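Flamham students teach a robot hand to deal with key cards
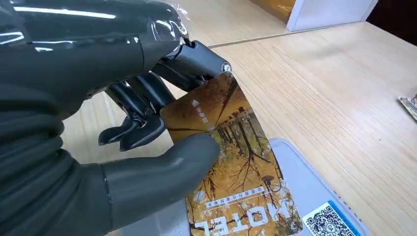

The robot hand holding a hotel key card between thumb and fingers. Photo: Flamham College robotics club

Students at Flamham College are spending their autumn evenings on a job most people do without thinking: picking up a hotel key card and putting it where it belongs.

The college's robotics club has entered the service round of the Montoya Student Robotics Challenge, which takes place in the spring. Each team has to get a robot through a set of front desk and hotel room tasks without anyone touching it. Flamham has chosen to begin with the card, which is worth more points than any other single task in the round.

The club has 11 members this year, most of them studying engineering or computing. They meet after lessons in a ground floor workshop and work until the building closes at eight.

"We thought the card would be the easy one and we'd get it done in October," said Hoi-yan Su, the team captain. "Then we tried it. A card has hardly any thickness for the fingers to get hold of, and if you press too hard at one end it shoots away from you."

The hand has jointed fingers and a thick thumb. The students' present method brings the thumb down on the face of the card and closes the fingers over the opposite edge. Earlier versions of the program tried to slide the card to the side of the table and lift it from there, but this took too long and used up most of the time allowed.

Diệp Trình, who wrote much of the grip program, keeps a log of every attempt. The team has made 1465 so far, going back to the first week of term. In the last full session the hand completed 151 attempts and dropped the card in 51 of them, a better rate than the club had managed before.

"Most of the drops are in the turn," he said. "It picks the card up fine and then the wrist goes round and the card slips a bit under the thumb. By the time it gets to the slot it's crooked."

Turning the card matters because the rules say it can be laid down either way up. The robot must work out which end goes in first. The club is using cards with a printed picture on one side, among them one with an autumn forest and the word "HOTEL" in large white letters, and the program looks for the lettering to tell it which way the card is facing. Plain cards will come later, if there is time.

A camera mounted close to the hand gives the program its view of the card. Kam-wah Lui, in her first year at the college, has been working on that part of the project. She said glare from the workshop lights was the main trouble, as a glossy card can look almost white from some angles. She has been saving the worst pictures and using them to test each change to the software.

The club is run by Pao-chu Su, who teaches electronics. She said she tries to stay out of the way during sessions, apart from keeping an eye on safety. Students must call out before the arm moves and stand behind the line taped on the floor.

"They argue about it quite a lot, and I let them," she said. "Last month there was a long discussion about whether to approach from the left or the right. They ended up writing both and running them against each other. The left one won, for now."

Genji Imai, an engineer at the local firm Tidon, visits the workshop twice a month to look over the team's work. The firm has also given the club a small grant for spare parts and travel. Mr Imai said he had advised the students to slow the hand down before trying to make it stronger.

"They had it closing very quickly to save time," he said. "When they halved the speed, they lost a second or so and stopped losing cards. That was a good trade."

The next stage is to place the card in a slot by a door, wait for a light and take it out again. Two members are building a practice door frame for this. After that the team will move on to the other tasks in the round, which include handing over a folded towel and placing a wrapped sweet on a pillow.

Flamham entered the same competition last year in a different round and went out at the regional stage. This time it will meet teams from other colleges at the regional heat in Umeo, with the top two going forward to the final.

The club will show the robot at the college's next open evening, from 6pm in the workshop. Visitors will be able to lay a card on the table themselves and see whether the hand can pick it up. New members can join at any point in the year and do not need to have done any programming.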